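Undwood board makers agree common moisture limit

April 2025

Small workshops making glued wooden boards in Undwood have agreed to work to a single moisture limit for their timber, after a year in which split joints became the most common reason for returned goods.

The limit, set at 8 per cent moisture content at the time of gluing, with a permitted spread of 1 per cent either way, applies to maple, beech and ash strips used in chopping boards, worktops and shelf panels. It takes effect in August. Workshops that sign up must test each batch with a pin meter and keep the readings for two years.

The agreement follows a survey carried out by Prukov, a timber testing firm, which examined 1729 boards returned to sellers over twelve months. Of these, 739 had opened along a glue line. A further 617 had cupped or twisted without the joint failing. The remainder had surface damage, stains or faults in the finish.

"Most of the open joints had sound glue in them," said Angeliki Vasilakis, who led the survey. "The strips had gone in at different moisture levels and then moved by different amounts. The adhesive was asked to hold more than it should."

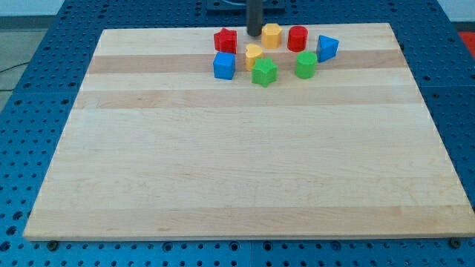 Wood shrinks and swells mainly across the grain. A strip glued at 12 per cent and kept in a heated kitchen will lose width over its first winter, while a neighbour glued at 7 per cent will hardly change. The difference puts a shearing load on the joint, which is highest near the ends of the board, where moisture leaves the wood fastest. Prukov found that most failures began there and ran inwards.

The survey also looked at the direction of the growth rings. Boards in which the rings were alternated from strip to strip stayed flatter overall but showed a slight ripple across the surface. Those with all the rings facing the same way tended to form one shallow curve. The new agreement leaves this choice to the maker.

Workshops will have to leave timber in the gluing room for at least ten days before it is machined, and to glue within 24 hours of planing. Clamping pressure and type of adhesive are not covered, although makers must follow the adhesive supplier's data sheet and record the room temperature.

Lensa Gebreyes, whose workshop supplies kitchen shops in the region, said the storage rule would be the harder part. "A meter is cheap. Ten days of floor space is not, and we turn stock over weekly at the moment. We will need racking up to the ceiling."

Marloes Goossens, a buyer at the kitchenware chain Avach, said the company would ask for batch readings with all new orders from August. Existing stock will be sold as normal.

Seasonal testing will be carried out by Prukov on boards bought from shops. Samples will be held at 70 per cent relative humidity for four weeks, then dried at 35 per cent for a further four — a cycle meant to stand in for one year of indoor use. Results will be sent to the workshops concerned before a summary is published.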